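From: Plolgate bench list
Date: 23/07/2025
Subject: Re: [grippers] finger swap and lens cleaning on the hand-held pair

On the Plolgate list someone wrote:

> We have a pair of the hand-held grippers and one of them
> has started to close a little crooked. Cloth slides out of
> the left side. Is it the fingers or the mount? Also, how
> often are people cleaning the lenses? Ours look hazy by
> the end of a box of laundry.

Oh, I love this one, I spent most of December on exactly this! Check the mount first. Take the fingers off, lay a steel rule across the seat and look for light under it. On ours (the Zivdale pair) there was a bit of lint packed in one corner, and that was enough to tip the finger over. Brush it out, put the fingers back on loose, close them on a 3 mm shim, and only then tighten up. Go easy, the threads are in plastic and I have stripped one already.

If the seat is clean, swap left for right and try again. If the slip moves with the finger, the finger is worn. We changed ours at 1,977 closes, and the old ones had gone shiny at the tips. I keep 4 spares in the drawer now.

Lenses: dry microfiber every 300 closes, and no spray, ever. McPhee's old notes say to wipe in circles. I go straight across and get fewer streaks.

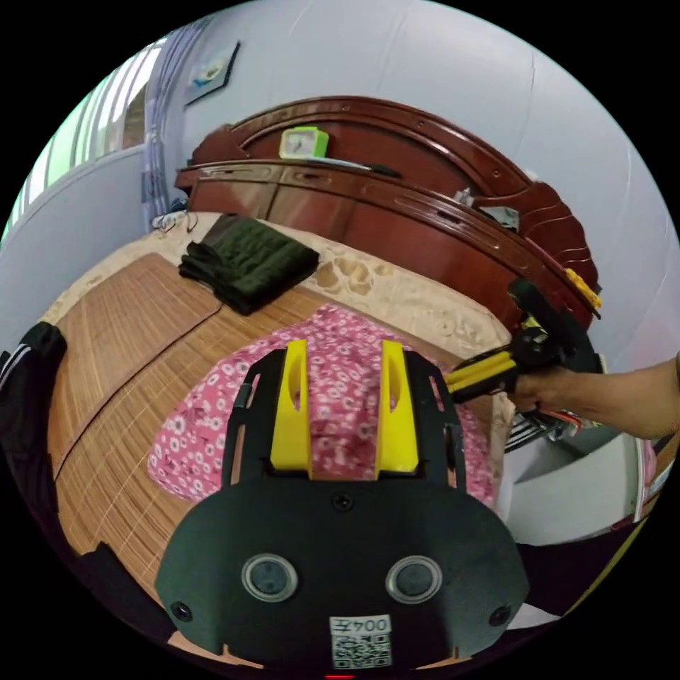

My favorite test after a rebuild is thin cotton. Towels forgive everything, but a thin piece shows you right away if one finger is lagging. Pinch, lift, let go, turn it over and do it again from the other edge. Do both grippers the same way so you can compare them.

I put my shim drawing in the Grustero folder, and please fix it if you find a better thickness! I'd love to hear what your seat looks like under the rule.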